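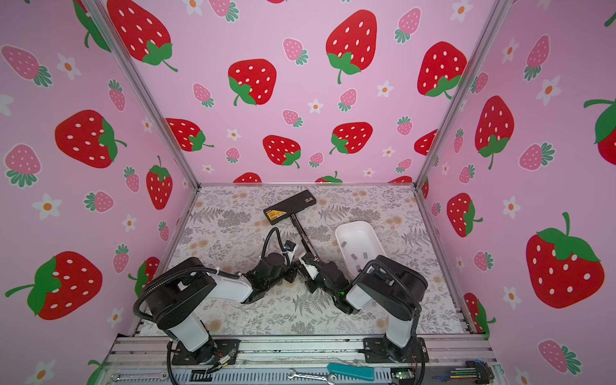
Item Four

The Sabatier budget had a line for arms, a line for cables and, at the bottom, a line called Sundries, which was where I lived.

Stenelen quoted for the pair. Skomik quoted for one and a very good brochure. We bought the pair, and the board at Inder asked whether the second was strictly necessary. I wrote back that it was no more necessary than my left hand, and they asked what I used that for.

By September there were 14 items on the sheet. Item four was wallpaper.

"Strawberries," said the auditor.

"They were reduced."

She turned the page. Spanners, two. Screwdriver, one. Spare grippers, nil.

"And if a gripper breaks?"

"Sundries," I said.

She looked at what was left in Sundries. It was five pounds.
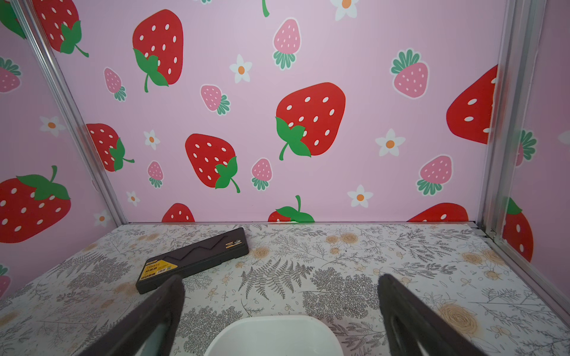

The left finger at the case, item four behind.

She initialled the wallpaper and asked where we'd got it.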